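Flendside Books Set-Up Guide
Section 3: Entering Your Opening Balances 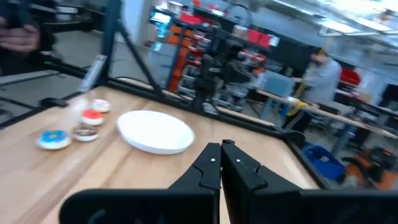 Yaneth Urrego wrote that she had put in her bank balance from the day she signed up, and her first report came out wrong by the total of every check that hadn't cleared. Use the balance from your start date instead, and list uncleared checks separately as shown in step 5.

Complete this section after you have set up your company profile (Section 2) and before you send your first invoice. You will need the bank statement that covers your start date, a list of unpaid customer invoices, a list of unpaid bills, and your last set of accounts if you have one.

Choosing a start date

The start date is the first day Flendside keeps your books. The first day of your tax year is the easiest choice. If you start partway through the year, use the first day of a month. You can change the start date until the opening balances are locked.

Entering the balances

1. Go to Settings > Company > Opening Balances. The start date appears in the top right corner. Check it.

2. Select Add Account and choose Bank. Enter the account name as you want it to appear on reports.

3. Type the closing balance from your statement for the day before the start date. If the account was overdrawn, put a minus sign in front of the amount.

4. Repeat steps 2 and 3 for savings accounts and credit cards. Money owed on a credit card is entered as a minus.

5. Select Uncleared Items. Enter each check you wrote before the start date that the bank had not yet paid, with its number, date, and amount. Do the same for deposits in transit.

6. Open the Customers tab. Add each unpaid invoice on its own line, using the original invoice number and date. Do not enter one lump sum per customer. Payments cannot be matched to a lump sum later.

7. Open the Vendors tab and add unpaid bills the same way.

8. Open the Owner tab. Enter any money you put into the business before the start date and have not taken back out.

9. Select Check Totals.

Note: If you keep a separate company for each line of business, as in the sample files Moline and Gaillard, go through steps 1 to 9 once for each company. Balances are not shared between them.

If the totals do not agree

A difference is posted to account 1573, Opening Difference. Code 34 next to a line means the date falls on or after your start date. Correct the date, or delete the line and enter it as a normal transaction. Code 11 means the same invoice number has been used twice for one customer.

A small difference may be left in 1573 and cleared later by your accountant. Do not move it to Sales or Owner's Draw to make it go away.

Locking the balances

10. When the difference is zero, or you have decided to leave it, select Lock. Enter your password.

Caution: Locking cannot be undone from the Basic plan. Print or save the Opening Balance Report first.

Importing from Unda

Users moving from Unda can skip steps 6 and 7. Export the open items list as a CSV file and load it under Tools > Import. The file must have 3 columns in this order: number, date, amount. Remove the heading row before you load it. Bank balances do not import and must be typed in.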